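Visit report: open day at the Simton building, Stullham

Wed 3 August

Our group went over to Stullham for the summer open day. I had been once before, in April, when half the ground floor was closed for rewiring, so I was glad of another look. Entry was free. The visitor book at the door stood at 1,138 names when I signed it.

We were put into parties of 8 and ours was taken round by Agathe Bouvier, who looks after the work tables on the first floor. The subject this year was desk tidying: what people keep within reach, where it ends up, and how a table gets back into order at the end of a session. It is a narrow subject, but most of us work at desks and there was plenty to talk about.

The tables have light wooden tops with a black rail along the edge. The one we spent longest at has a black mesh organiser, higher at the back than at the front, and the small stationery goes around it.
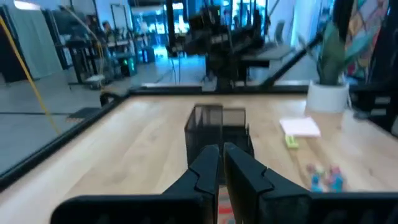 Agathe's view is that an organiser should be the first thing put on a table and the last thing moved. At Skakitz, where she worked before, they used drawers, and things went into them and were forgotten. With open mesh you can see what is inside without lifting anything out.

She then went through the small items. Pencils and scissors were dealt with quickly. Binder clips took longer, as they come in several colours and the handles catch on each other. One man in our party wanted them sorted by colour. Agathe said she had tried that for a month and gave it up, and now she only asks that they are kept together.
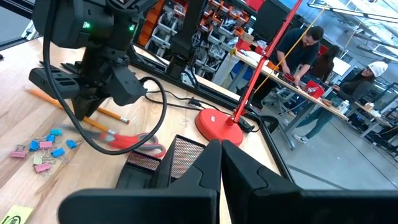
There was a short talk after that in the side room, with tea. The building orders its stationery once a year through a firm called Kanaan, and last year's order came to 2,273 items, paper not included. Sticky notes run out first. Scissors hardly ever need replacing, but they do wander from table to table.

Back upstairs we went over loose paper. Single sheets are awkward because they slide and cover other things, so the house rule is that paper is dealt with before the clips and pencils.

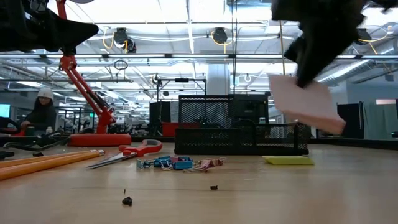 How long does it take to clear a table at the end of the day?
Agathe gave us 36 minutes for the whole floor with two people working. A single table is quick unless the clips have been spilled.

The lift was out of order, so allow for the stairs. Parking is behind the building and was full by eleven. The tea was good and the biscuits had gone by the time the second party came down.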